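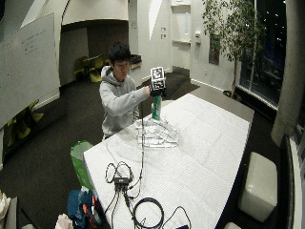 How often does a glove station need to be inspected before it's used to record examples?

Once before the first recording of every session, and again after any break in which someone has unplugged something, moved the table, or taken the glove off. If the glove comes off for a sandwich, the second half of the sheet gets done again.

Gisevden Hand Demonstration Program
Station Safety and Recording Checklist, with Inspector's Comments
Site: Ostusgate, evening station
Inspection date: 16 November 2025
Inspector: Tamsin Ngata
Reviewed by: Nantana Sombatkul
Task set: Windden (tabletop, one hand, household objects)

How to mark this sheet
OK means OK. FIX means it can be used tonight but has to be put right before the next session. STOP means take the glove off and find me. "OK-ish" was used on the June sheets by several people and has been retired.

Section A. Floor and table

A1. Clear standing room behind the table, enough to step back without looking.
OK.
Comment: Carpet lies flat, no curled edges. I tried walking backward on it with my eyes closed, which I don't recommend as a method, and met a chair only when I deserved to.

A2. Table doesn't rock when leaned on.
OK.
Comment: Leaned on it from the wearer's side and from the end. People lean more as the evening goes on, so lean like you're tired.

A3. Table cover lies flat where objects will be set down.
FIX.
Comment: The cover has fold creases. A bottle stands up on it perfectly well, but a crease under the base can give you a slight tilt, and the model will dutifully learn the tilt. Iron it or pull it tight. Karamanlidis Linens, who supply the covers, will swap one if asked nicely and in writing.

A4. Bags and coats kept out of the wearer's walking path.
OK.
Comment: The path is the strip behind the table and one way out of it. Everywhere else you may live as you please.

A5. Fire exit reachable without unplugging yourself first.
OK.
Comment: The glove can be pulled off in one motion. Practiced it 3 times. On the last one I was almost graceful.

Section B. Cables and power

B1. Glove cable has slack at full reach.
OK.
Comment: Check with the arm all the way out, palm down, then palm up. The wearer should feel nothing at the wrist. If they feel something and say it's fine, mark FIX anyway. People are polite to equipment.

B2. Loose cable gathered and tied.
FIX.
Comment: The coils by the hub need sorting. Two ties and a strip of tape would do it. I've written this sentence on this sheet before, and I'd like to be allowed to write a different one.

B3. Hub fixed to the table.
FIX.
Comment: See B2. Same roll of tape.

B4. No cable crosses the spot where objects are set down.
OK at start. Recheck between objects.
Comment: Cables creep. A recording where the bottle comes down on its own signal line is a recording of something, but the Windden list has no name for it.

B5. No open drinks within arm's reach of the hub.
OK.
Comment: Containers used as task objects must be capped and stay capped. If the task calls for gripping near the cap, grip it, lift it, put it back. Opening it is a different task and has a different form, which is longer.

B6. Plugs and leads checked for damage.
OK.
Comment: Ran each one through my fingers with the power off. One lead is stiff near the plug and I have put it on the list to replace. It works. So did the last one, up to a point.

Section C. Glove and wearer

C1. Glove matches hand size, fingertips seated.
OK.
Comment: A glove that's too big records a hand that's slightly too big. We lost 737 recordings to this in June, all of them smooth, well lit, and wrong by a fingertip. They're still on the drive. I can't bring myself to delete them.

C2. Skin checked for red marks after each half.
OK.
Comment: Ask to see the hand. "It's fine" isn't a skin check.

C3. Marker mount tight on the glove.
OK.
Comment: Wiggle it. If it moves and the hand doesn't, the model is going to believe the marker. Applies to the cube and to the flat plate equally.

C4. Marker faces clean and unscratched.
OK.
Comment: Wipe with the dry cloth only. Someone once used a spray and we had a very shiny evening with no tracking in it.

C5. Sleeve clear of the glove cuff and the cable.
OK.
Comment: Sweatshirts are allowed. Push the cuff back before the glove goes on, as it can't be done well with one hand afterward, though everyone tries.

C6. Wearer knows the stop word and has said it out loud.
OK.
Comment: The word is "stop." We had a more interesting one and it got forgotten at the moment it was wanted.

C7. Wearer takes a break after every 4 objects.
FIX.
Comment: The schedule says so. The schedule is on the wall. The wall is behind the wearer. Please move the schedule.

Section D. Objects and surfaces

D1. Objects free of sharp edges, cracks, and leaks.
OK.
Comment: Squeezed the bottles over the sink, caps on. All dry.

D2. Surface under the object logged for each recording.
FIX.
Comment: This matters more than it looks. We want the same grip over plastic sheet, over cloth, and over bare table cover, so that the system learns about bottles and doesn't quietly become an expert in one particular sheet of plastic. The log has "surface" down as an optional box. Nantana, can we make it required?
Reviewer's note, N.S.: Done. It now refuses to save without it. Expect complaints.
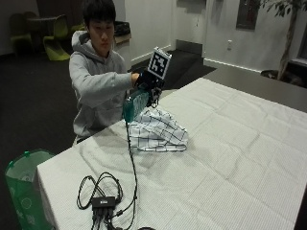 Ostusgate station, Windden set: bottle over checked cloth, gloved hand with marker plate.

D3. Soft items allowed to lie as they fall.
OK.
Comment: Don't neaten the cloth. I know. Smooth the table cover (A3), leave the cloth in a heap. A model trained only on squared-off napkins will be lost in any real kitchen. Between recordings, pick it up and drop it again.

D4. Clear sheets checked for slipping.
FIX.
Comment: Clear plastic on a cloth cover can slide if the wearer drags an object across it. Lift, don't drag, or tape two corners underneath where the tape won't show.

D5. Failed attempts kept, and marked as failed.
OK.
Comment: Fumbles are worth having as long as they say so. A dropped bottle marked "good" does more harm than ten missing ones. If you knock it over, finish the motion, mark it, and keep your remarks off the audio.

Section E. Light and view

E1. Lighting the same from first recording to last.
OK.
Comment: Easier after dark, when the window stops having opinions. Don't touch the switch mid-set.

E2. Marker stays in view through the whole reach.
FIX.
Comment: At the far end of the reach the wrist rolls and the marker can turn away from the camera. Slow the roll, or shift the object a hand's width closer. Check playback on the first recording of each object, before you've made a whole stack of them.

E3. Wearer has agreed to be recorded, face included.
OK.
Comment: Form signed and in the folder. Passersby need to be asked too, and "they walked quickly" doesn't count as asking.

Result
No STOP items. Station may be used tonight. FIX items A3, B2, B3, C7, D2, D4, and E2 to be cleared before the next session, except D2, which Nantana cleared while I was still typing it.

Inspector's last comment: The tape is in the drawer under the kettle. I bought a second roll. It's in the same drawer.

Reviewer's last comment, N.S.: Approved. There is one roll in the drawer.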